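Minutes of the Working Group on Good Practice for Tabletop Handling
Friday, April 26, 2024
Minutes taken by Dong-geon Hong

I've got the pen again, so you get minutes in my style. If you want the formal kind, you know how to sign up for next time!

We started late (my fault, I had the wrong door code) and went straight to the February minutes. One fix: the Talum people say they never agreed to share their fault logs, only to think about it. I've changed the wording and they're happy.

Item 1. Grip force limits
This took up most of the morning. The current draft says every site sets a force limit per object and writes it down before the first run. Talum likes that. Urnar thinks it's too much paper if you handle hundreds of household things, and wants limits by group — hard, soft, breakable, don't know. I was on the fence, and then somebody asked what you do with a hard object that has a soft lid, and we lost a good half hour to that. We settled on groups, with "don't know" treated the same as breakable. Urnar will write it up.

Item 2. Finger pad checks
The draft asks for a pad check every 3,000 grasps. Urnar wants 300, at least for a new set of pads, and I have to say their case was pretty convincing. We're going with 300 for the first check and 3,000 after that. The check gets logged by a person, with initials, even if the software also keeps a tally. Ryu asked if a photo could count as the log. No, but you can attach one.

Item 3. Other things on the table
Section 11 says to "keep the work area clear," and I've complained about those words before. Plenty of us work on tables that are meant to have stuff on them, and a bare table teaches you very little about a real kitchen.
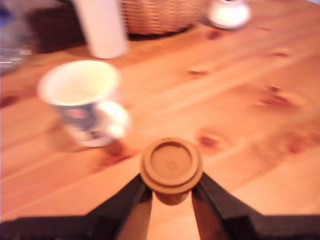 Page 3

With a small round piece in the fingertips and a mug standing close by, you can see what I was getting at. The mug handle worries me more than the mug does. We agreed to drop "clear" and say that anything breakable near the path has to be in the risk sheet, handles and spouts included. The basket question (do woven things count as snag hazards?) went on the list for next time.

Item 4. Clasix
Clasix sent comments on the stop button wording, all 830 words of them. I read the whole thing on the train and I think they're mostly right, but we ran out of time. Please read it before we meet again!

To do
Urnar: force groups, new text
Talum: answer on fault logs, yes or no
Ryu: sample pad check form
Me: rewrite Section 11, and get the right door code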